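# Chapter 4: What a Label Promises

Sellers like round claims. "Lasts 20 years." "Tested 200 times." A good buyer learns to ask who did the testing, and what they were hoping to find. 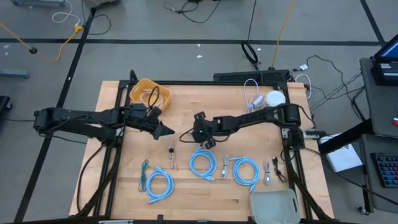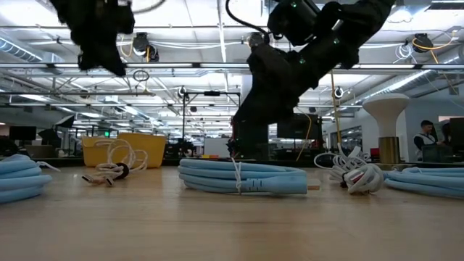 Consumer claims are the subject of this chapter, and we will treat most of them as unproven until someone shows the work. Start with durability, the claim shoppers check least. Take a plain product such as a coiled cable with a thin white tie around it. Its color tells you nothing about how long it will last, and neither does neat packing, yet buyers in a study by Zineb Lamrani rated tidy goods as longer-lasting. Lamrani asked 80 shoppers, all at one store in November. That is a small group, and we would not lean on it too hard.

The Stalatex case is better known and, in our view, worse. The company said its garden hose had been "proven" by 825 households. Oi-ling Ho asked for the survey form and found a single question: "Are you still happy with your hose?" People who had thrown theirs away were never asked. A happy answer from those left over is weak evidence – perhaps no evidence at all.

Defenders of such surveys, Chi-keung Kao among them, reply that imperfect numbers beat guessing. Sometimes they do. But a guess is easy to drop, and a printed figure tends to stick.

Section 4.1 looks at how a claim is worded. Section 4.2 turns to the missing customer, and asks you to rewrite the Stalatex question so that an unhappy buyer could answer it.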